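April, after lunch — fruit props, sorting for the Grilberg table

Went thru the Sarora box with Liya. Most of the plastic stuff is fine, couple of grapes split at the seam, binned. Wiped the rest with dish soap and warm water, NOT the citrus cleaner (took the colour off the old pear last time).

Colours under the bench lamp: apple good. Orange good, pebbly peel reads well even from the doorway. Plum goes nearly black if the lamp's too low — raised the arm to 33 cm, better. Yellow one still arguing, Ayman says lemon, I say peach. Label it "yellow" for now.

Bowl: keep the red speckled one, the white one glares. Put it on the right and leave space on the left for fruit.
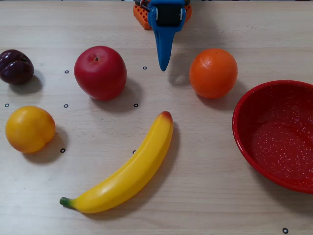

Plum, apple, orange, yellow one, red bowl. Light wood top.

To do — ask Ayman re a matte spray for the plum, test on the spare frist. Box back on shelf 19. Liya has the Mureck reciept.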